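About Sorner

We collect examples for people who want a machine to learn a job by seeing it done.
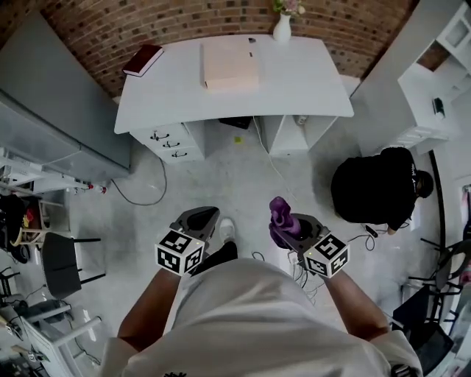 How many examples does a learning system need before it can do one simple task?

Nobody can tell you in advance, and we would be wary of a firm that says it can. It depends on how much the objects, the room and the starting positions vary, and on how strictly you judge the result. We start small, let you train on what we have, and look at the failures before recording any more.

Who we are

Sorner is a team of 12 working from a brick building in Havdale. Jianhua Lü started the company after several years of cleaning up recordings that other people had made badly. Much of what we do now comes from that time. A good part of those recordings were useless, and the people who had paid for them found out only after training on them for weeks.

What we do

Our operators carry out household and office tasks with hand-held grippers, one in each hand. They pick things up, put them down, move them across a desk and pass them from one side to the other. The grippers carry printed markers so that their position can be worked out from the video. The learning system gets the movement and the view together, and is trained to produce similar movements when it meets a similar view.

"Similar" is carrying a lot of weight in that sentence. A system trained on one desk will often struggle at the next desk along. We have seen a policy that looked excellent in our own room fall apart when the table was raised by a few centimetres. We try to vary the furniture, the objects and the people, but a varied set of rooms in one town is still one town, and we don't pretend it covers the world.

How we work

Every task starts with a written sheet saying where it begins, where it ends and what counts as a failure. Two operators try the sheet separately before any proper recording is done. If they end up doing different things, the sheet is rewritten.

Failed attempts are labelled and kept. Some clients want them and some don't, but we will not quietly delete them to make the success rate look better. Dropped objects, second grasps and long pauses all go down in the log.

Each recording is watched by someone who did not make it. This is slow and it is the main reason we cost more than some others. We have tried automatic checking, using a tool we wrote called Sendiner. It is good at catching lost tracking and missing files. It is poor at noticing that an operator has got bored and started doing the task in a way no sensible person would, so the watching continues.

One set in numbers

Our desk-tidying set, Duggan, was closed on June 22, 2022. It holds 2247 recordings of 43 tasks. We are asked for the first number far more often than we are asked what is in them. Several of the tasks are near copies of each other, and if we were making the set again we would drop those and spend the time on awkward objects: soft things, shiny things, anything that rolls. The notes that come with the set say which tasks we think are weak.

What we don't claim

We don't sell robots and we don't promise that yours will work. More data sometimes helps a great deal and sometimes does nothing at all, and we have had both results from the same client in the same month. If your trouble lies in the hardware or the control software, another batch of recordings will only hide it for a while. We have turned work down for that reason, usually to the annoyance of both sides.

We are also doubtful about demonstration videos, including the ones clients make with our data. Please ask how many takes there were.

Working with us

New projects begin with a small paid trial on a task of your choice. You keep the recordings whatever you decide afterwards. Operators are employees, paid by the hour and never by the recording, and they take regular breaks - holding a gripper in each hand is tiring, and tired people make poor examples.

We expect to take on more operators in November. No technical background is needed, though patience is.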